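Wunddale Forums > Production > Immersive and 360 > Spatial audio
Topic: Head-locked vs world-locked narration in a seated 360 piece

vallon_post
15 September 2021
Looking for opinions on a delivery problem. The piece is a seated 360 documentary, monoscopic picture, first-order ambisonic bed from a mic under the camera, plus narration recorded dry in a booth. The client (Gondurlow, a regional museum) wants it on standalone headsets in a gallery and also as a flat web player version with drag to look.

My current mix has the narration head-locked as a stereo pair. The director, Kazimiera Ziółkowski, wants it world-locked, placed at the narrator's position in the shots where he is visible, and head-locked everywhere else. I think the switching is going to be audible and distracting.
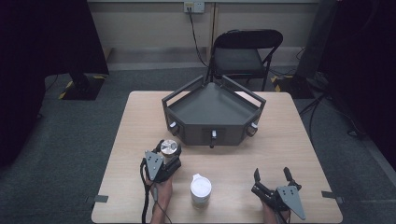
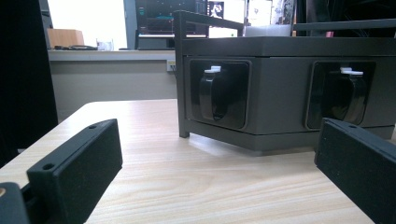
The player is Sadowski 2, which takes a four-channel bed and a separate head-locked stereo track in one container. It does not take objects. So a world-locked voice has to be encoded into the bed, at first order, with all the smearing that implies. Gallery headphones are closed-back, no individual HRTF, whatever the player ships with.

Questions:
1. Has anyone crossfaded a voice between the head-locked track and the bed without an obvious timbre change?
2. Is first order good enough for a voice that is meant to come from a visible person around 2 metres from the camera?
3. Loudness. How are you measuring the bed and the head-locked track together?

bogdan_o
Re 1: yes, but not with a plain crossfade. The two paths have different frequency response after the binaural decode. The head-locked pair goes straight to the ears, the bed goes through the HRTF set. If both are up during the fade you also get comb filtering, because the decode has its own latency and the player may or may not compensate.

What I do is cut on a breath, between sentences, and EQ the head-locked version to sit closer to the decoded one. Usually a shallow dip in the upper mids and a bit of early reflection, very short, under the voice. Render the player's binaural output to a file first and match against that. Matching against your DAW monitoring plug-in is a waste of time, as it will not be the same HRTF set.

I would not do it mid-shot under any circumstances.

kestrel_mid
I'd go the other way and leave the narrator head-locked for the lot. Narration is a non-diegetic element. The audience has a hundred years of cinema telling them a voice with no location is the storyteller. Once you pin it to a body for 9 shots and unpin it for the rest you have changed what the voice is, and the viewer has to work that out again each time.

Sync dialogue in the bed, narration out of it. That's the convention and it works.

vallon_post
That is more or less what I argued. The complication is that he does speak to camera in those shots. It was captured on a lav as well as the ambisonic mic, so it is sync in the strict sense, and the booth narration continues the same sentence in a couple of places. Kazimiera's view is that a man talking in front of you whose voice stays glued to your head when you turn away is a worse fault than the transition. I can see the logic, I just don't like how it measures up in the decode.

k_sliwinski
Then it isn't one question. On-camera lines are dialogue and should be world-locked. Off-camera lines are narration and should be head-locked. The problem is only the sentences that straddle an edit, and the fix for those is editorial. Ask for the edit to move to the full stop.

Re 2, first order is fine for a voice in front of you and poor once it is off to the side. Localization blur at first order is wide enough that people will accept the visible mouth as the source as long as it's in view. When they turn away it goes vague, but they are no longer looking at the mouth so they don't have much to compare it with. Use the lav, encode it at the measured azimuth, and leave the ambisonic mic's own pickup of him in the bed at its natural level for the room. Time-align the lav to the array or you will get a double arrival.

bogdan_o
Agree on alignment. Disagree on leaving the array pickup at natural level. With a decent lav on top the combined voice ends up thick and too loud against the rest of the bed. I pull the bed down 2 dB or so under the lines and bring it back over a long ramp.

k_sliwinski
If you duck the bed you can hear the room breathe. In a quiet gallery on closed-back cans it's obvious. I would sooner bring the lav down.

bogdan_o
It depends on the noise floor of the location. In a quiet interior, yes. Beside a road you won't notice.

halfpanned
Bit off topic, but is there a reason it has to be first order? Plenty of players accept second or third now.

vallon_post
The museum already owns the headsets and the player licence, and the installer (Vilhjálmur Ásgeirsdóttir, who has been very patient with me) has confirmed four channels is the limit on that build. An update was supposed to arrive in February and didn't. I am treating first order as fixed.

For the record, the mic is first order as well, so only the encoded elements would benefit.

halfpanned
Fair enough. In that case check channel order and normalization before anything else. I lost a full day to a FuMa file being read as AmbiX. It sounds nearly right facing front, and then the height channel turns up in the sides and everything tilts.

krajewska_k
On question 3, since it hasn't been touched. There is no single right answer because the loudness of the decoded output changes with head orientation. Our practice:

Decode the bed to binaural through the delivery HRTF at four yaw positions, 90 degrees apart.
Sum each one with the head-locked stereo.
Measure integrated loudness on each sum.
Take the loudest as the programme figure, and note the spread.

If the spread is more than 2 LU, something in the bed is too strongly placed and I go looking for it. True peak gets checked on all four as well. Measuring the W channel alone gives you a number, but it ignores the head-locked track completely and tends to read low against what comes out of the headphones.

For gallery playback I would also ask who controls the volume. If visitors can, the target matters much less than the ratio of voice to bed.

vallon_post
Thanks, this is exactly the sort of thing I was after. Visitors get no volume control, it's fixed by the installer. Do you weight the four positions at all? Most people in a seated piece will spend their time within 45 degrees or so of front.

krajewska_k
No. I considered it, but the swivel chairs in our venue mean people end up facing anywhere. With fixed chairs I could see the case for weighting the front. I'd still keep the true peak check on all four.

kestrel_mid
I still think you're going to get complaints about the voice moving. In our last user test, 31 people, the comment we got most was that sound "went funny" when they turned around, and that was for properly placed dialogue. Visitors to a museum have no model for this. They will think the headphones are faulty.

k_sliwinski
Or the dialogue was too dry. Placed dialogue with no early reflections collapses into the head when the listener turns, and that is what people describe as funny. What was the reverb in the test?

kestrel_mid
None added, only what the array picked up.

k_sliwinski
I suspect that's the cause, then. Worth repeating with a room model encoded into the bed before blaming the approach.

kestrel_mid
Possibly. I'd want to see it tested before I changed the convention — and on the actual headset, with the actual gallery noise coming through the cups.

vallon_post
Update after talking to the director. She will move the straddling edits to sentence ends in all but one case. On-camera lines go in the bed from the lav, aligned, with a short encoded room. Narration stays head-locked with Bogdan's EQ approach. The remaining straddle has him walking out of shot while still talking, and I am going to try leaving the whole sentence world-locked, then picking up head-locked on the next one.

I'll measure with the four-yaw method and post the spread. Still undecided on ducking, so I'll print both.

bogdan_o
Print the ducked one with the ramp at 100 ms and again much slower. The fast one is usually wrong, but it shows you how much the bed is contributing.

halfpanned
And AmbiX. Check it twice.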